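Grip club, Lomcombe

Five past four and the door's already propped open with a backpack. Twelve kids, one long room, somebody's crackers all over the floor. Robotics club at Lomcombe has been going since August and it's loud.

Biljana Omerović runs it. Sort of. "I hand out tape," she says, then she's gone - a battery question across the room.

The season's job is hands. Each team gets a gripper you hold yourself, no motors to hide behind, and has to learn what a good grab is before they write any code. Pads are the big fight. Too slick and the cup slides, too soft and they peal at the edges.

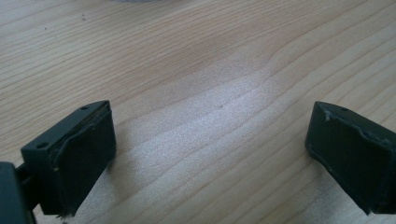 Todor Todorova, ninth grade, wants pads swapped every 27 grabs. His teammate Thoa Trình says thats a waste of rubber. They've been arguing since lunch.

Regional meet is at Braltside, 22 teams signed up. Lomcombe has never placed. Thoa has the logbook open - grab 1221, written in purple marker - and is allready reaching for the next cup.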